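Computer Disassembly Gallery, Orkow Project

We study how a robot arm can learn to take apart old desktop computers from a small number of human demonstrations.
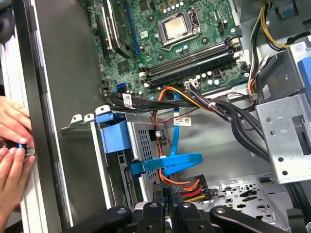 How many demonstrations does the method need for one new step?
Twelve were enough in our tests, when the policy was first trained on 600 recordings of other steps.

Open tower, wrist view. The cables are the hard part for us: the black bundle sweeps toward the lower right of the case, the flat blue SATA cable loops beside the drive cage, and the policy must learn to go past them.

We made 200 test runs at our Morport laboratory and used 6 computer models. Steps with stiff parts gave good results. Steps with loose wires are still weak, and we continue to work on them. The recordings will be shared in March, together with the training code.

Page updated December 2021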